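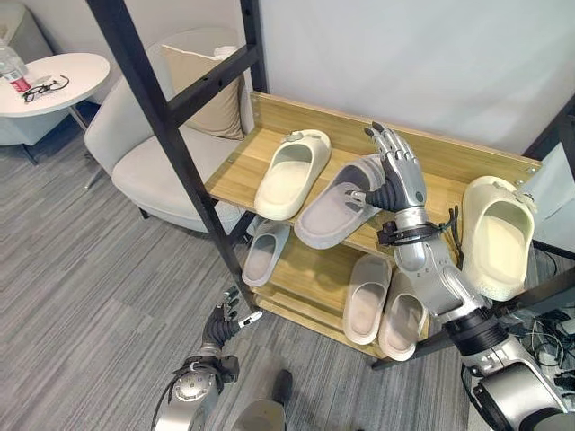 How long does it take to teach a robot a chore by remote control? An afternoon gets you a first version if the chore is small, and then you spend weeks on the parts you forgot to show it.

(Pause. Let them groan. Then next slide.)

So, hi, I work on demonstrations at Plollisix, and my whole talk is slippers. Slippers on a shoe rack! I picked them because everybody in the room has picked one up without thinking, and then you put on the headset, drive two arms at once, and suddenly you're thinking about every finger.

Numbers slide — go slow. We recorded 122 demonstrations in June. I threw out 27. Mostly my own, mostly from late in the day, when I'd get sloppy and grab at the sole instead of the strap.

Tell the strap story. The strap is a lovely handle for a person and a fussy one for a robot hand: the thumb goes on the inside, the fingers curl over, and if you squeeze before the thumb is there the slipper spins. I learned to wait a beat. The robot learned the beat too, which made me laugh (and then made me go check all my other habits).

Short bit on guiding by hand versus remote. Hand guiding feels great for one arm. With two arms and all those fingers I run out of me. Zerevari still does it with 3 people, and I'd love to hear from them in the break.
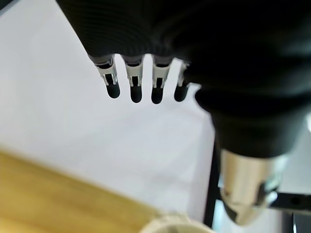 Valdis Kļaviņa wrote back after the dry run that I was underselling the fingertips, and that an operator who can't feel contact will always press too hard, however good the video is. Fair! Read that out, then say what we changed: a small buzz in the controller when the fingers close on something. I stopped crushing things — mostly.

Skip the Manurung comparison if the clock says past twenty to four.

Last ask: if you have an operator log, even a messy one, send it to me. I want the bad takes as well.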